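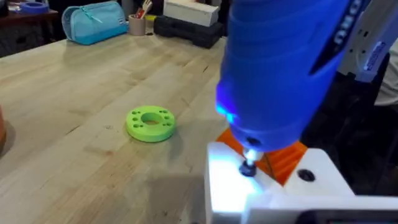
Two reports sent through the old form sat unread for most of May, Selamawit Sisay told the Luvanum users' list this week, and she would like the new disclosure process to come with a name and a phone number attached. Her message was one of the first replies to a notice from the Luvanum maintainers, who are changing how they take in security bugs after a flaw in the project's login library was patched last month.

The flaw affected Luvanum releases before 2.61. A server that accepted expired session tokens from a trusted proxy could be made to treat them as valid, which let a former user keep reading files after an account had been closed. Mesfin Dinsa reported it, and the fix went out with a short advisory. There is no sign so far that it was used against anyone, according to the maintainers.

Under the new rules, reports go to an encrypted mailbox read by three people. Reporters should get a first answer within two days and a severity rating within 10. If a fix needs longer than that, the reporter is told why and given a new date. The web form will stay up through the summer but will only forward to the mailbox.

Greseck, which hosts Luvanum for more than 1000 small offices, said its customers were moved to the patched release without downtime. Sites that run their own copy have to update by hand. They should also clear stored sessions afterward - the installer does not do this - and check the proxy list in the main settings file for entries they no longer need.

Rangi Wihongi, who wrote the patch, is working on a test suite for the token code and has asked for logs from people running unusual proxy setups. Logs should have user names removed before they are sent.

The new process takes effect June 30, 2024. The old signing key will be retired on the same day, and its replacement is already posted on the project's download page.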